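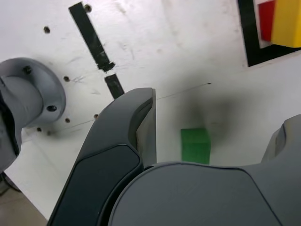 The woman who reads the town's complaints

Lernell has a population small enough that most grievances could be settled over a fence. They are mailed to the town office instead, where the same clerk has opened them for 41 years. She retires in January and agreed to talk on the condition that we leave her name out, as she still has to buy groceries here.

"Noise is the big one," she says. "Then dogs, which is noise with legs. Then parking."

She keeps her desk facing the wall. The window looks out on Drullow Street, and she found early on that people would stand outside it and mouth things.

Her first letter concerned a rooster. The owner wrote back to say the bird had been there longer than the neighbor, and the two households kept up the correspondence for five years, always through the office, always with a stamp. "They lived next door to each other," she says. "I think they enjoyed it. I know the post office did."

Email was supposed to speed things up. What it did was remove the walk to the mailbox, during which, she believes, a good many complaints used to die of natural causes. She now gets some 40 a week. Six of those, in a normal week, are from the same man, and concern the bus to Fludach, which he does not ride.

Does she answer them all? "Every one. I say thank you, I say who I've passed it to, and I spell their name right. You'd be amazed how far the third thing gets you."

She has written in only once herself, about the streetlight outside her house on Casado Lane, which buzzed. She typed it at home, mailed it, opened it at her desk the next morning and passed it to public works.

"I sent myself a very nice reply," she says.

And the streetlight?

"Oh, it still buzzes." She squares up the stack in front of her and reaches for the letter opener. "I've been meaning to write again."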